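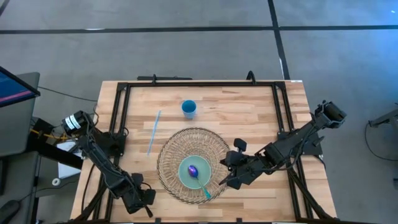 Household Notes: Hosting a Viewing Breakfast at Home

Residents who plan to gather friends for an early broadcast, whether a state ceremony, a championship final or an overseas parade, are advised to do most of the work the evening before. The Moriarty Household Advice Service receives many questions on this subject each spring, and the guidance that follows draws on the answers given by its kitchen adviser, Mekdes Gebreyes.

The night before

Confirm the broadcast time in your own time zone and write it on the invitation. Guests from out of town frequently arrive an hour late for this reason alone. Test the television, the sound and the internet connection, and leave the remote control in an agreed place.

Scones may be shaped, frozen on a tray and baked directly from the freezer. Allow 5 extra minutes in the oven. A batch of 12 is sufficient for a small party if eggs or fruit are also served. Butter should be left out overnight in a covered dish. Clotted cream should not.

Egg dishes that can be assembled in advance are preferable to those cooked to order. A baked egg casserole may be kept in the refrigerator, covered, for up to 14 hours before baking.

Setting the table

Set the table before retiring. Plates may be turned face down on their mats to keep off dust and righted in the morning. Woven placemats are suitable for a breakfast of this kind and require no ironing. Crumbs collect in the open parts of the weave, and mats should be shaken outdoors and brushed with a dry, soft brush after use. Do not soak them. A damp cloth followed by drying flat is adequate for jam or tea.
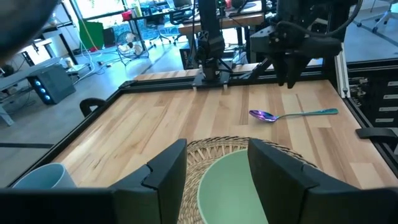
Mint-green plate on a round woven placemat.

Where guests will eat in front of the television, provide each person with a plate that has a slight rim, and serve nothing that requires a knife. Tea is best poured at the table and carried by the host.

Care of wooden tables

Hot teapots should stand on a trivet at all times. Spilled tea should be wiped up promptly along the grain. If a pale ring appears on an oiled surface, allow the wood to dry fully for a day before applying any treatment; many rings fade without assistance. Tables finished with food-safe oil may be re-oiled in April, when windows can be left open. Oil-soaked cloths must be laid flat outdoors to dry before disposal, as they can catch fire when bundled.

Dress and departure

Pajamas are acceptable if the invitation says so. Hosts who wish guests to leave by a particular hour should state an end time on the invitation as well. Readers with neighbors on the other side of a shared wall are reminded that sound carries at 5 in the morning, and a note through the door the day before is a courtesy.

Questions may be left for Ms. Gebreyes at the Moriarty front desk. Replies are normally sent within 8 working days.

Page reviewed Mar 20, 2026.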